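Hivberg bench budget: README

Last changed 25 May 2026. Kept by whoever last had to explain the numbers.

What is in the folder

budget.csv – one row per item, 215 rows
quotes/ – supplier quotes, named by row number
scenes/ – the simulated benches we use to plan what to buy
notes.txt – arguments, mostly settled

The rule since the spring is that nothing gets a purchase order until it has been tried in a scene. Simulated arms have no delivery charge. They also have no lead time, no import paperwork and no sales engineer who rings during lunch. The Cenudero quote for the real one runs to 13 pages, and the price is on the last.
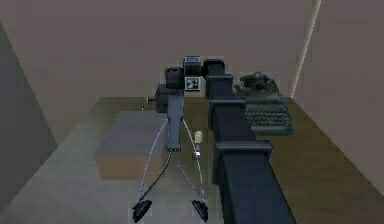
Columns in budget.csv are item, supplier, quantity, unit price, status and blame. Status is one of wanted, quoted, ordered or regretted. Props go in as ordinary rows, however silly they look beside the arm, and that includes the cardboard-coloured box and the typewriter at the back of the table. The typewriter is down as "wanted" at 200 euros, a figure arrived at by Coelho, our second-hand dealer, and not yet beaten down. If you add an object to a scene, add a row for it as well. The marker panel on the camera mount has its own row too, filed under printing, where finance will never look for it.

Prices are in euros without tax. Quotes in other currencies are converted on the day they arrive and then left alone. Please don't update them each morning; we tried that and the total developed moods.

Known problems

Rows 2 and 215 are the same table. One has the legs priced separately. Leave both until Buvard confirms which they meant.

Cable is under-budgeted. Cable is always under-budgeted. Whatever length you have in mind, go back and add some.

The scenes know nothing about floor loading, door widths or sockets. An arm that fits nicely on a simulated table may still have to come up the Hivberg stairs, so measure those before asking for a quote.

Spare gripper parts are not in the total. They will be once the supplier answers the email.

Changing things

Edit the CSV in a plain text editor. Spreadsheets turn our part numbers into dates, and one bracket spent most of May as a public holiday. Put your initials in the blame column and save the quote before you close the file.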